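Clillach puts a robot arm on the sorting bench at Umside, and the packers are keeping their chairs

August 20, 2022

Hello from Umside! I'm Larysa Dovhaniuk and I look after the small parts room at Clillach, where we sort and pack the fiddly bits that go into repair kits. I've been asked to write this one myself, so forgive me if it goes on a bit.

We're bringing in a robot arm to do the tray work. If you've never done tray work, it means picking up one tiny part, putting it in its place, then picking up the next one, up to 1000 times in a shift. I did it for years and my wrists still grumble about it (so does my husband, who has to open all the jars).

There are 14 of us in the room and all 14 jobs are staying. I wanted that in writing before I'd put my name to anything, and Fergus Tennant, our site manager, signed it in January. Pay stays as it was too. What changes is the day itself. We'll take turns minding the arm, and the rest of the time we'll be checking finished kits, dealing with returns and talking to the customers who ring up with odd questions, which I'm rather looking forward to!

Irfan Manurung has been working through the moves with us in simulation, and he's let everyone have a say. Uliana Lytvynenko spotted straight away that he had the trays coming in the wrong order for the Karpenko kits, and he changed it the same afternoon. We've got 303 different kits on the books, so there's plenty more for him to get through.

I won't pretend everybody's thrilled. Demyd Kravets likes the quiet of the tray bench and he's told us so, quite loudly. He'll still have two mornings a week on hand packing, as the softer parts are staying with us for now.

Training starts in the old canteen next month, in pairs, on paid time. Our friends at the Nundcombe site are coming over to have a go as well, and if you're local press and fancy a look, ring the front desk and ask for me. I'll put the kettle on.

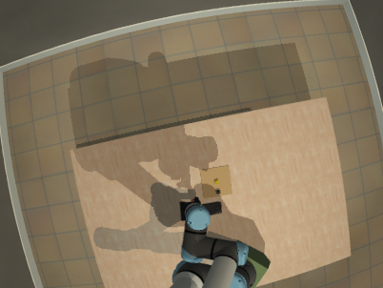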